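I'd been wanting to talk to someone who does the unglamorous end of robot learning for ages, so when Agnese Adomaitis said yes I more or less invited myself over before she could change her mind. She runs demonstration recording at Otix, a small outfit that teaches robot arms to do kitchen and stockroom jobs, and she talks very fast (I had to ask her to slow down twice, and my notes still look like knitting).

My first question was the obvious one. Where's the robot?

"Everyone asks that! For this part we don't use one. You hold the grippers yourself, one in each hand, and you do the job. The system learns from what your hands did and what the grippers saw. The robot gets its turn later, poor thing."

The job the week I visited was called Fekden, which is just their name for a set of shelf tasks. Tins and jars go from the table to a little rack, or from the rack to the table, or from one hand to the other. It sounds like nothing. I had a go and it's like eating peas with somebody else's fingers.

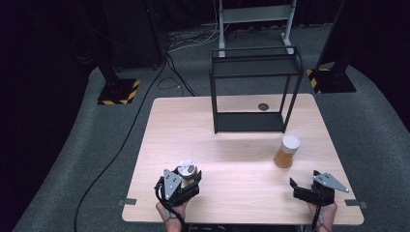

A tin in the left gripper, with the jar standing on the table.

"People squeeze far too hard at first," Agnese told me. "Then they get scared and don't squeeze enough. I don't throw all the wobbly ones away, though. If you only keep the perfect ones, the robot has no idea what to do when a tin starts to slip."

So what does get binned? She laughed and said mostly talking. People chat, their hands drift about while they're thinking, and the model then learns to drift about as well. Lorne Ross, who records most afternoons, once told an entire story about his boiler in the middle of a run. They lost 21 demonstrations that day.

I asked how many they need, expecting a number in the millions. Fekden has 1227 so far, of which 118 were made with the jar, and she'd like a lot more of those. "Glass is horrible. It's smooth, it's heavier than you think, and the light goes straight through it. We started in May with tins only and I was so smug about how well it was going."

A session lasts three hours at most, with breaks, as wrists get sore long before anyone gets bored. Agnese still does one herself most weeks. She says it's the only way she notices when the instructions are rubbish, and she'd rewritten them again the morning I came. I asked if she ever picks up her own shopping differently now.

"Oh, constantly. I stood in the supermarket last week turning a tin of beans round to find a good grasp. My daughter walked off and left me there."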